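The practice shop at Farnlow, March

Farnlow is our training flat and shop corner on Wendska, where people can try out everyday jobs before they have to do them somewhere busier. The shop corner has been open to groups since last spring and is the part most people ask about. Below are some notes, for those who have not been in yet, on the things you will find.

The baskets are white wire with slatted sides and a grid bottom. They are light to carry and easy to wipe down, and small items do not drop through the gaps.
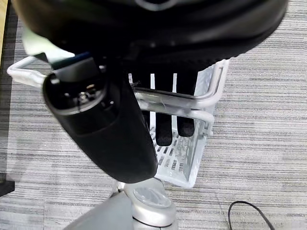 We bought 26 baskets when the corner was set up and 19 are still in use. The rest lost their shape at the handles and have gone to the store cupboard at Desten, where they hold cleaning cloths. New ones are on order from Bech -- they should be here before the end of the month. Please put baskets back after your session and do not leave them on the carpet, as people trip on them.

The produce stand is light wood on a black metal frame, with tilted bins on the lower tier and a shelf box at the top. All the vegetables are artificial. Napa cabbages are in the bin on the left, with a bundle of green onions at the back of the same bin. 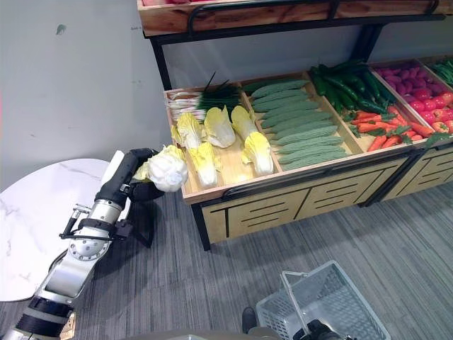

Groups usually begin with a short list and work up to a full one. A first list might be one cabbage and one bundle of onions, and a longer one can take in most of the stand. Blank lists are kept in the drawer by the door. We printed 200 of them in the winter and there are plenty left.

When you have finished, everything goes back in its own bin. The cabbages get mixed in with other things more than anything else does -- please check before you leave.

Sessions last 33 minutes, which leaves time to tidy up before the next group. Bookings are taken at the Farnlow desk.

Page updated Mar 18, 2018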